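Pattern Blocks and Shape Sets: Frequently Asked Questions

Print this page | E-mail this page

Updated August | By Edith Lozano, Mostov Lending Library
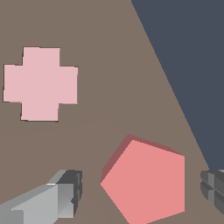

A cross and a pentagon on a brown tabletop (computer rendering).

What does the library lend?
Shape sets, fraction tiles, balance scales and number lines for grades K through 5. The full list has 346 items and is kept at the front desk. Items marked R are for use in the reading room only.

Who can borrow?
Any teacher, tutor or homeschooling parent with a current library card. Student teachers need a signature from the supervising school. Cards from the Castaño branch are accepted at Mostov, but the PIN must be reset on the first visit.

How long is the loan period?
Four weeks, with one renewal. A set that another borrower has reserved can't be renewed. Renewal requests made after the due date are treated as new loans and go to the end of the waiting list.

How many sets can I have at one time?
Three per card. Schools with a group card may borrow up to 11. Group cards are issued by Nilton Cusi in Circulation and expire at the end of the school year.

What is the difference between a Class A and a Class B set?
Class A sets hold 80 pieces and are meant for small groups. Class B sets hold 200 pieces and come in two trays with a shared lid. Both contain the same shapes. The activity cards are numbered differently, so a lesson plan written for one class won't match the cards in the other.

Do I have to count the pieces before I return a set?
Yes. Use the count sheet inside the lid and initial it. Sets returned without an initialed sheet are held until staff can check them, and they stay on your card during that time.

What happens if a piece is missing?
Up to two missing pieces per set are replaced at no charge. Beyond that, the charge per piece is printed on the count sheet. A missing lid or tray is billed separately. If you find the piece later, bring it in with the receipt and the charge will be reversed.

How should the pieces be cleaned?
Wipe with a damp cloth and mild soap, then air dry before closing the lid. Do not use bleach or a dishwasher. Magnetic sets must not be soaked.

Can I get the activity cards in another language?
Spanish cards are available for all Class A sets. Class B cards are in English only. Eliécer Marulanda is translating the remaining cards; ask at the desk for the current status.

Can I return a set to a different branch?
Class A sets, yes. Class B sets must come back to Mostov, as the other branches have no shelf space for the trays. Do not put any set in the book drop.

Is there a printable version of the shapes?
Yes. Outlines are on the downloads page as one file per shape. Print at 100 percent. The "fit to page" setting changes the side lengths, and the printed outlines will no longer match the blocks.

Contact: Circulation Desk, Mostov Lending Library | Copyright Mostov Lending Library | Back to top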